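Subject: Re: [brakthorpe-supper] August supper, what's everybody bringing

Hi everybody,

Sorry for the slow answer, I was at my sister's in Clarton until last night and her internet comes and goes. I read the whole thread this morning with my coffee and I've put my answers under Tharindu's questions further down. 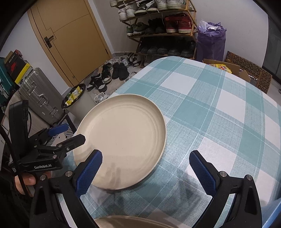
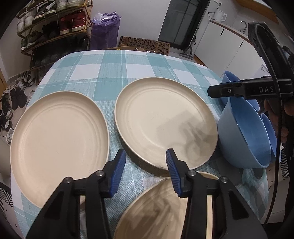

Fidelina Espinoza

OK, so, the beans. Yes, I'm making them again, and yes, it's the same ones as last summer! A few of you asked for the recipe and I kept saying I'd type it up, so let me just do it now while I'm sitting down.

You want dried pintos, two pounds, soaked overnight in a lot more water than you think. In the morning drain them and put them in your biggest pot with an onion cut in half, a bay leaf, and enough water to come up a couple of inches over the top. Don't salt yet (I know, I know, Pentti salts his at the start and his are very good, we have agreed to disagree). Let them go low and slow until you can squash one against the roof of your mouth. Mine took most of a morning last time, but that bag had been in the cupboard since before we redid the kitchen, and old beans are stubborn. Then fry a second onion with garlic and cumin and one of those small cans of chipotle — half the can if there are kids coming — and stir that in with the salt and a spoonful of vinegar. They're better the next day. I make them the night before and warm them up in the slow cooker once I get there.

The cornbread I bring is from the back of the bag, so no secrets there. I do use bacon fat in the pan, which I should say out loud for the people who don't eat it. I'll do a second pan with oil and stick a label on it.

Now to the questions.

Tharindu Cassim wrote:

> Hi folks, trying to get this pinned down a bit earlier than last year.
> We had 29 yes replies when I looked this morning, and I expect a few
> more once the Graslow people get back from vacation.
>
> 1. Can we start at 5:30 instead of 6? The little ones were falling
> apart by dessert last time.

Yes please. My grandson went to sleep under the coats. The only thing is that Bethel doesn't close up the shop until six, so can we hold off on the main dishes for her and put out snacks first? Bethel, shout if I've got your hours wrong.

> 2. Do we do assigned dishes or let people bring what they want?

I vote for somewhere in the middle. I don't want to be told to bring a green salad, and I also don't want a repeat of the year with 8 pasta salads (mine was one of them, I'm not throwing stones). What if people just reply here with what they're making, and if you see your dish already up there twice, pick something else? So far I've seen Pentti with the cold salmon, Bethel with lentils and the flatbread, and me with beans and cornbread. We could really use fruit. And something crunchy.

> 3. Ozan says the hall wants $92 for the evening now. Are we OK
> passing the hat again?

Fine with me. I thought it would be more, to tell you the truth, after what they did to the floors. If the hat comes up short I can put in the rest and we'll sort it out in the fall.

> 4. Does anybody know what happened to the big coffee urn?

It's in my garage, behind the camping stuff! I took it home to descale it and then forgot all about it. I ran two rounds of vinegar through it and it still tastes a little bit like a swimming pool, so I'm going to do one more with baking soda. Ozan, is the lid with you? I've got the basket and the stem and no lid anywhere.

One more from me. Last year the desserts all came out at the same time as dinner and by the time I'd finished eating there was one square of Bethel's honey cake left, and it went to somebody who'd already had three. Could we keep the sweets in the hall kitchen until after the main dishes? I'll guard the door myself if I have to.

Oh, and if anyone is driving down from the Jadoon Road side and has a seat free, my neighbor would love to come and she doesn't drive after dark anymore. She makes a plum cake. I'm just saying.

I'm home all evening if it's easier to call.

Fidelina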